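Old Computers Wanted for the Spring Collection

The Nasarlow electronics collection is back in March, and the drop-off point has moved. The old site behind the feed store is now leased, so this year everything goes to the Basness transfer station on Undcombe Road. Use the second gate. The first one is for brush and yard waste, and the line there gets long by mid-morning.

Gates open at 8 a.m. and close at 2 p.m. Households can bring desktops, laptops, monitors, printers, keyboards, phones, routers and loose cables. Televisions are accepted this year, limited to 3 per household. There is no charge for anything with a circuit board in it. Older tube sets and tube monitors carry a fee of $30 each, payable by check or card. The station does not take cash.

Small businesses may use the collection too but need to call the town office first. Last spring a dental practice and a print shop both arrived unannounced with full trucks, and the bins were full before noon. Businesses will be given an afternoon slot this time.

What happens to your data

Most of the calls we get are about hard drives. Deleting files or emptying the recycle bin does not remove what was on them, and neither does a quick format. If the computer still runs, sign out of your accounts, save anything you want to keep to another drive, and use the full reset option in the settings menu. On most machines this takes a few hours, so start it the night before.

If the computer no longer starts, you have 2 choices. You can take the drive out yourself and keep it, or you can leave it in and sign the destruction form at the gate. Drives listed on a form are shredded by the recycler, Wei Reclaim, and a certificate is mailed to you in four to six weeks. Laptop owners should know that some newer models have storage soldered to the main board and it can't be taken out at home. Use the form for those.

Taking a drive out of a desktop is not hard. Unplug the machine, hold the power button in for a few seconds, and remove the side panel. Office models often have colored tabs that release the drive carrier without tools. 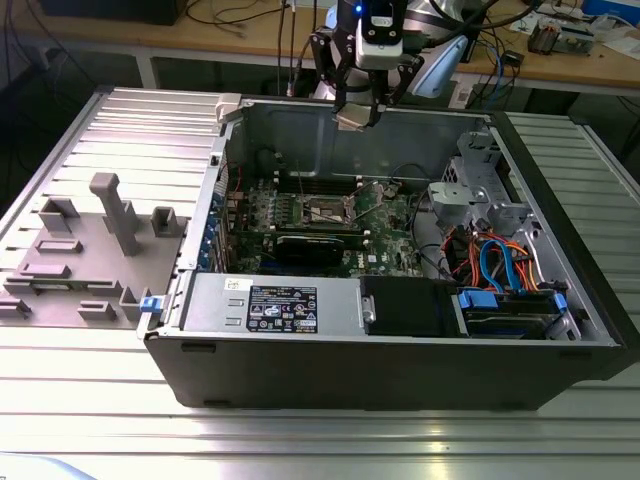

Abrehet Derese wrote in after the fall notice to say that people should check for a second drive before they close the case up again. I pulled the big one out of my husband's old desktop and thought I was done, she wrote, and then my nephew found a little one screwed flat to the board with all our tax returns on it.

Batteries need to be kept apart. Take them out of anything that lets you do so and tape over the ends. A swollen battery should not go in a bag with other items. Carry it in a metal can with dry sand and hand it to the attendant.

Not accepted: smoke detectors, microwaves, air conditioners and light bulbs. Chun-hung Lam at the town office has the list of places that take those, and copies will be at the gate.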